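Pilar Ocampo took the ferry office job in November, when the boats to Prundport were down to one a day. The office had a stove, a ledger and a window that faced the water. Her uncle had worked there before her and left his coat on the hook.

Most mornings she sold 5 tickets or fewer. The rest of the time she read the old ledgers. The first one began in 1862, in brown ink, with a list of sheep.

Mr. Figueiredo came in at ten past seven, as he did every day, and asked if the boat was running.

"It's running," Pilar said.

"Then I'll think about it," he said, and sat down by the stove.

He had a sister across the water, in Grillgate. They had not spoken since their mother's house was sold. Pilar knew this from the woman at the bakery, who knew it from the sister.

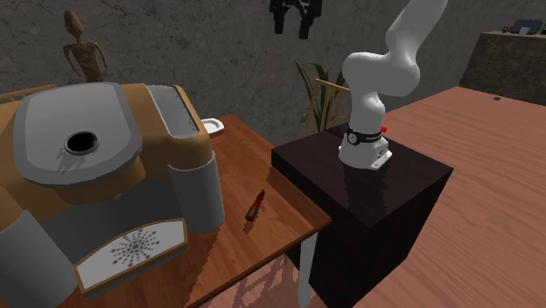

The coffee machine on its table.

She made coffee and gave him a cup. He drank half of it and looked at the ledger on her desk.

"Is my father in there?"

She turned pages until she found the name. He had crossed with a crate of hens and a clock, and had paid extra for the clock.

"She has that clock," Mr. Figueiredo said. "It never kept time."

The horn went. Two men with toolboxes walked down to the boat, and the deckhand looked up at the window to see if there was anyone else. Pilar held up one finger – wait.

Mr. Figueiredo buttoned his jacket. He put his money on the counter, all in coins, and she tore off ticket 857.

"One way or return?" she asked.

He thought about it for so long that the horn went again.

"One way," he said. "She can pay for the other."

Pilar wrote it in the book and went out to hold the gate.

14 shares
3 comments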